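Inicio | Charlas | Ponentes | Archivo | Contacto

Notas para la charla: «Ordenar el taller, ¿para qué exactamente?»
Azucena Ocampo, jornada de Juldale

1. Abrir sin diapositiva

Preguntar quién ha comprado cajas organizadoras este año. Esperar las manos. Luego preguntar quién las usa.
Contar lo de Bastico: 466 euros en etiquetas y bandejas. En abril las bandejas estaban llenas de otras bandejas. No cargar las tintas, Norbert Havlíček estará en la sala.

2. La mesa se cuida, el suelo paga

Mi sospecha de siempre: llamamos orden a la zona donde miramos. Se tensa una tela verde sobre la mesa, se ponen dos pinzas metálicas en el borde del fondo y ya parece un puesto serio. La tela tiene arrugas y un roto cerca del centro. ¿Alguien la cambia? Pausa. 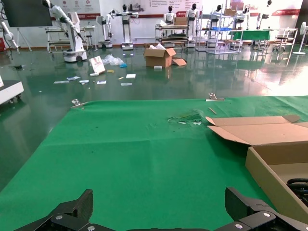

3. Las cajas abiertas

Una caja de cartón abierta no es almacenaje, es una decisión aplazada. Señalar la del suelo, con el relleno blanco asomando, y la bolsa de plástico arrugada. Después la de la derecha, junto a la tela, con un cable negro enrollado dentro.
Marek Vrabec defiende que basta con una regla de 12 minutos al cerrar. Me gustaría ver los datos. Yo la probé en Drevau y duró dos semanas.

4. Lo que sí me creo (poco)

- Plegar el cartón el mismo día.
- Un sitio fijo para los cables, aunque sea feo.
- Cambiar la tela cuando se rompe.
Del resto, que me convenzan. Dejar diez minutos para preguntas; Rūta Rozīte modera.

Última actualización: 2021-03-20

Charlas relacionadas
- Etiquetar no es ordenar
- El cartón que guardamos «por si acaso»
- Suelos brillantes, rincones llenos (Oľga Jurčo)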